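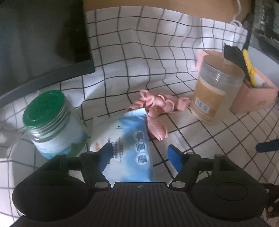

Notebook Methods Sources Style sheet Archive

Notebook > Profiles > Spouse field

Reading time: 6 minutes

January, entry started 9.40

Subject: spouse and family fields in the public-figure profiles, second pass. Continues from the entry on occupations.

Starting state. The working set is the Funel export, 2091 profiles, restricted to people described in the first line as speaker, author, minister or broadcaster. Of these, 606 have something in the spouse field. The rest are blank, and blank at present means any of the following: unmarried, not known, not looked for, removed on request. The importer does not distinguish them. I had assumed the old Vornell sheets kept "not known" separate from "not looked for", but the code was dropped when the sheets were merged, and only the later ones still have it in the comments column.

Aim for this pass: give every filled spouse field a source that is not another profile site. No new names to be added.

Procedure

Each filled field is opened with its cited page. If the cited page gives a source of its own, follow it until it reaches one of these: a statement by either spouse, a book dedication or author note, a church or employer page, a newspaper notice, a public register. Record the end point and discard the steps between. If the chain ends at a page with no source, mark it OPEN. If it returns to a page already visited, mark it LOOP and write down the page where it closed.

LOOP was added this morning. I had been putting these under OPEN, which hid the problem. An open chain might close with more searching. A loop has usually been searched already, by several sites, each from the next.

Observations

1. Marriage dates. Where a full date is given, the day and month tend to agree across sites and the year does not. The usual pattern is that one page says "married for over twenty years", a second subtracts twenty from its own date of publication, and a third takes that as the wedding year. Once there is a year in the field it gets copied as fact. Suggest we accept no year that can be reached by subtraction from a round number of years. The anniversary phrase can go in the notes, with the date of the page it came from.

2. The year 2000 is overrepresented. I checked whether this was real and it is mostly not. Stulterora fills an unknown year with 2000 when the decade is known only as "early 2000s", and the export does not carry the flag that says so. All Stulterora years equal to 2000 should be blanked on import and restored by hand where a source supports them. Done for the first half of the alphabet.

3. Ages of spouses. Mostly derived from the subject's age with no basis given, in phrases such as "believed to be of a similar age". Removed from the field wherever found. Not moved to the notes either, as there is nothing in it worth keeping.

4. Number of children. Harder than expected. A figure may include or leave out adopted children, stepchildren and children who have died, and the sources seldom say which. Two good sources can disagree by one or more and both be correct on their own terms. Proposed rule: quote the wording of the best source in the notes and leave the number blank if the wording is unclear. Names of children only where the subject has published them, and never for minors. That last part is already in the style sheet but older profiles were not brought into line.

5. Maiden names. The matching script treats a maiden name and a married name as two people if the given name is also shortened in one of them. This produced a small group of subjects who appeared to have been married twice. None of those I have opened so far was a second marriage. Corrections entered; the script is still wrong.

6. Occupation of spouse. "Homemaker" turns up as a default in a good many profiles of ministers' wives. In several cases the church's own staff page lists the same woman as a teacher, a bookkeeper or a director of music. Where the site gives no source I am treating the word as a blank.

7. Headlines. "What happened to" in a title is being read by the status field as an event. It set the status of a fair number of living and active people to "check – possible illness or death". The title should not be parsed at all for status. I have turned it off locally. It needs turning off in the shared copy too, and the affected entries need resetting before anyone reads from them.

Sombatkul index

Tried this as a replacement for following chains by hand. It is good on book dedications and author notes, and the page references are accurate on the sample I checked. Poor on anything before a subject's first book. It also carries forward the wording of early editions, so a dedication to a first wife may still be returned as current for someone who remarried years ago. Usable as an end point if the edition is recorded. Added an edition column.

Version

Saved as spouse-field pass 2. The first pass is kept unchanged beside it. Please do not merge them; the OPEN marks in the first pass include loops and there is no way to separate them afterwards without redoing the chains.

After lunch, 14.15

Went back over the morning's LOOP entries. One was a mistake of mine: the chain left the circle at a local newspaper notice which I had taken for a reprint. It was the original, and the profile site had copied it with the surname misspelt. Changed to closed. Searching under the misspelling brought up further profiles with the same error, so misspelt forms are now kept in the alias column – useful for tracing who copied whom, though they must not be displayed.

Outstanding

– second half of the alphabet for the Stulterora years
– shared copy: title parsing off, status field reset
– name matching for shortened given names
– older profiles still listing children who were minors at the time of writing; do these first
– ask Vornell whether the unmerged sheets were kept anywhere
– decide whether "removed on request" needs its own code or should look the same as "not known" to an outside reader. I lean towards the second, with the reason held in the internal file only.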